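Nov 7, 2021

Bread keeping test, day 9. Still not convinced by any of it.

Background for whoever reads this later: the Stelmakh bread bags are sold as keeping a loaf fresh twice as long as a paper bag. Twice as long as which paper bag, in what kitchen, the leaflet does not say. Same recipe for all loaves, same flour, baked in the Jika oven in two batches. I would have liked one batch but the oven won't hold them.

Setup as before. One loaf in the Stelmakh bag, one in plain paper, one in a Cedus tin with the lid on, one cut side down on the board with nothing over it. Weighed every morning before anyone gets at the coffee.

The paper bag loaf has lost 47 grams since day one. The Stelmakh loaf lost less, but it also started heavier, and I don't trust a comparison between loaves that came out of different batches. The tin loaf has hardly lost anything and has mold on the heel. So "keeps moisture in" and "keeps" are two separate claims and the leaflet mixes them up.

Squeeze test is worthless. I pressed the same loaf twice, an hour apart, and wrote down "soft" and then "a bit firm." Dropping it from the sheet unless someone has a better way to do it than thumbs.

Taste: 5 tasters, slices unmarked. Three picked the tin loaf as freshest (clean end, obviously). The other two split. Once the slices were toasted, no one could tell them apart, me included. My guess is that most people with a three-day-old loaf toast it anyway, and then what is the bag for?

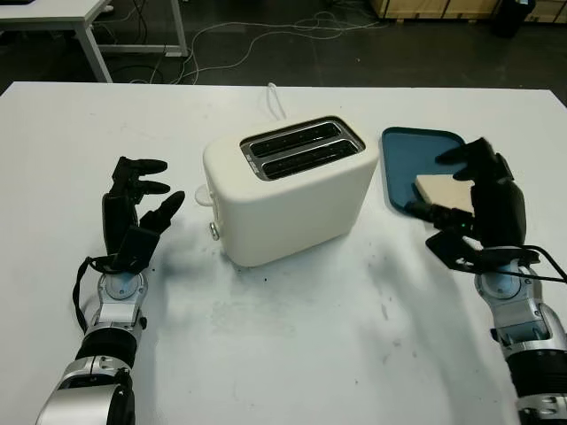
Scale drifted again. Read 296 with the check weight on, then something else ten minutes later. Changed the battery and wrote the time in the margin. Anything weighed before that this morning gets a question mark.

The Flalteleck write-up from February claims a clear win for cloth over paper. Read it again last night. One loaf of each, no starting weights, and they stored the cloth one in a drawer. I wouldn't quote it.

To do:
Rerun with all loaves from one batch, smaller tins.
Log room humidity, which I should have done from the start.
Throw out the tin loaf.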